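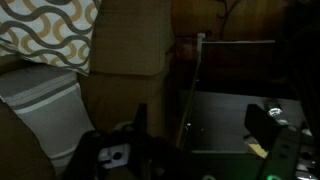
Why can't I see colours in the dark?

Try this tonight. Lights off, door nearly shut, wait a bit. Look at your blanket. You know it's red. Does it look red? Probably grey. Kind of a blackish grey.

The blanket hasn't changed. Your eyes have swapped jobs.

Rods and cones

At the back of each eye is a thin layer called the retina. It's packed with tiny cells that catch light. Two main kinds.

Cones do colour. They like lots of light. Daytime cells.

Rods do dim light. Very good at it, but they can't tell green from purple. Just lighter or darker. You have way more rods than cones, millions more.

So when the room gets dark the cones mostly give up and the rods take over. Bye bye colour.

Why do I have to wait?

Rods are slow to get going. They use a special chemical, and bright light breaks it down. In the dark it builds up agian. Ten minutes helps. Half an hour is better. Then somebody flicks on the hall light and you have to start over. Annoying!

The pirate question

Did pirates wear a patch so one eye was always ready for below deck? Lots of people say so. Good story, no real proof. But you can test the idea: cover one eye for ten minutes in a bright room, then go somewhere dark and swap. Sit down first please. Dzintra Mets in grade four walked into a door.

What about cats?

Cats have a shiny layer behind the retina. Light bounces off it so the cells get a second go at catching it. Thats why their eyes glow in headlights. Still can't see in total darkness though. No animal's eyes can, there has to be a little bit of light.

Star trick

Find a really faint star. Now look just beside it. Brighter? The very middle of your retina is all cones, no rods, so looking a bit sideways works better. Astronomers do this too.

Words to know: retina, rod, cone, pupil (the black hole in the middle, it gets bigger in the dark to let more light in).

Next time: why onions make you cry.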